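Search the help boards Go Advanced

Hand-held gripper demonstrations: does mixing rooms help, or only more episodes?
Posted 21st December by thongdee_bench

I am trying to reproduce a result from our own group and I cannot decide whether I believe it. The task is picking small packaged goods out of a carton and putting them in a tub. The policy is trained only on demonstrations recorded with hand-held grippers, wrist view plus tracked pose, no teleoperation. We have 1,133 episodes after filtering. Trained on all of them, the policy does well in the Wumgate room and poorly everywhere else. Trained on a subset from four rooms with the same number of episodes per room, it does slightly worse at Wumgate and much better in a room it has never seen.

My supervisor reads this as proof that the variety of rooms matters more than the number of episodes. I am less sure. The subset was also recorded later, in August, by people who had more practice, and the pose tracking had been recalibrated by then. How would you separate these effects without recording everything again?

mostden_k
More data is nearly always the answer. Record another batch and see if the gap closes. Also check your learning rate, ours was wrong for weeks.

Amnuay Khunthong
The previous reply will not separate anything. If you add a batch now, it comes from practised people with the new calibration, so you would be adding the confound to both arms.

You can do most of this with what you have. Split the episodes by operator and by calibration date first, before you look at rooms. Then train on matched pairs: same operator, same calibration, same episode count, one room against four. The matched sets will be small, so use several seeds and report the spread. We used 20 per condition on the Jornik set and the spread between seeds was larger than I had expected — large enough to hide a modest effect of rooms if we had run only one.

Two further points. The wrist view on these devices takes in far more than the carton. With a wide lens the background includes ceiling lights, pipework, furniture and whoever else is working at the other end of the room, and a policy trained in one place can pick up on any of it.

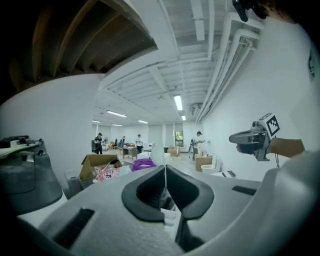
Amnuay Khunthong

A large part of the view there is background: the ceiling lights, the dark wooden part of the ceiling, people standing well back from the grippers. The purple tub and the open box take up little of it. If your Wumgate episodes all share a background of that sort, masking everything above the work area at training time is a cheap test. If the masked single-room policy recovers in the unseen room, your effect is mostly background. If it does not, look at how the goods are laid out and at the height of the surfaces.

The second point is the tracking. A marker on the gripper gives you a pose only when it is seen well, and filtering on tracking quality removes episodes unevenly. We lost 27 episodes from a single room for this reason, and they were mostly the long reaches. The room then looked easy. Compare the episodes you rejected with the ones you kept, room by room, before you compare any policies.

thongdee_bench
Thank you. I ran the split by operator this morning. One person recorded most of the single-room data and hardly any of the rest, so the comparison as it stands is no use. The masking run is queued. I had not kept the rejected episodes sorted by room, but the logs have the room name, so it can be rebuilt.

wumgate_lab2
Be careful with masking if the gripper itself is in view. Our first mask covered part of the jaw as well and the policy failed at closing. We took it for a room effect until someone plotted the mask over the video. Draw it by hand on a few episodes first — the automatic one from the segmentation model drifted during fast turns of the wrist.

Last updated by thongdee_bench: title edited, episode count corrected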